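Reader > Local threads > Courts and jails > Rutilio Tlapale

Good evening, friends. A few of you asked me to write up what happened with the mail at the Trimwood jail, and I've been putting it off because it's long and I wanted to get it right. I have tea now, so let's go.

Since September, nobody held at Trimwood gets paper mail anymore. If you write your brother a letter, it goes to a processing center run by a company called Curnideo, where it's opened and scanned, and he reads it on a tablet he shares with the rest of his unit.

The sheriff's office says this is about drugs soaked into paper. I want to be fair here, because that is a real thing that happens in jails, and I've met parents who lost a child that way inside. I don't think anybody who brings it up is being silly.

But I did go and read the logs, which the county gave me after a records request (thank you to the very patient clerk, who walked me through the abbreviations over the phone). In the year before the change, the jail took in 796 pieces of mail marked for a second look. Of those, 2 tested positive for anything.

Two is more than zero! I'm only saying that the number never came up at the county board meeting, and I sat through the entire meeting, including the part on culverts.

What did come up was how long the scans would take. The board was told next day. I have been keeping a list of letters that families sent me dates for, 218 of them so far, and most took well over a week to show up on a tablet. A few never showed up at all.

A lot of what people mail is not even words, by the way. Kids' drawings come through gray. Birthday cards get the front scanned and not the inside. One grandmother over in Inholm writes to her grandson in pencil, always has, and her letters came through so faint that he thought she was sending him blank pages.

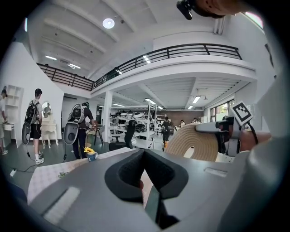
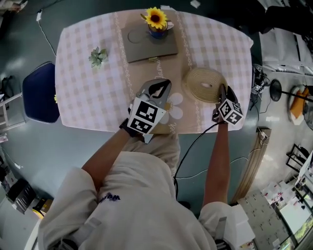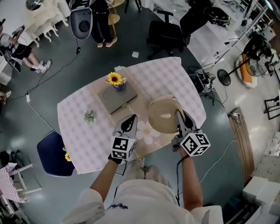

Pavithra Hegde replied that the delays matter for court too, and that I should say so plainly. Her cousin's character letters for a sentencing hearing went to the processing center by mistake, and his lawyer didn't see them until after the hearing was over. She wants to know if legal mail is covered by the same contract.

Thank you, Pavithra, and I'm so sorry about your cousin. So, legal mail is supposed to be separate. It goes straight to the jail and gets opened in front of the person it's addressed to. The catch is that the envelope has to come from an attorney or a court, so a letter from your pastor or your old boss, even if it's meant for the judge, counts as regular mail and gets scanned.

If you have letters like that, please send them to the lawyer's office and leave the jail out of it entirely. Put the case number on every page. Keep a copy for yourself, even if it's just a photo on your phone.

Now, the money. Reading a scanned letter is free, and I'm glad of that. Writing back from the tablet costs a stamp, and stamps come in bundles, and whatever is left in the bundle when you go home does not come home with you. I asked where those leftovers go and was told somebody would call me. I'm still waiting, but I've left my number three times so they certainly have it.

The originals are the part that gets me — they're shredded after 100 days. You can ask for yours to be mailed back before then, and the form is on the jail's website, though you have to scroll quite a ways down under "Property." The family member can fill it out, it doesn't have to be the person inside.

I know some of you will say they should think about that before they get arrested, and I'd just gently remind you that most of the people in there are waiting for trial. They haven't been found guilty of anything yet, and plenty of them won't be.

The contract comes up for renewal in the spring. Public comment is open at the board's evening meetings, you get three minutes, and you sign up at the door before 6:30. You don't have to be a good speaker. I'm certainly not one, I ran over last time and got the bell.

If you have dates for a letter, when you mailed it and when it appeared, message me and I'll add it to the list. I leave names off unless you tell me otherwise. And if your scans came through blank, ask for the original first, then write to me.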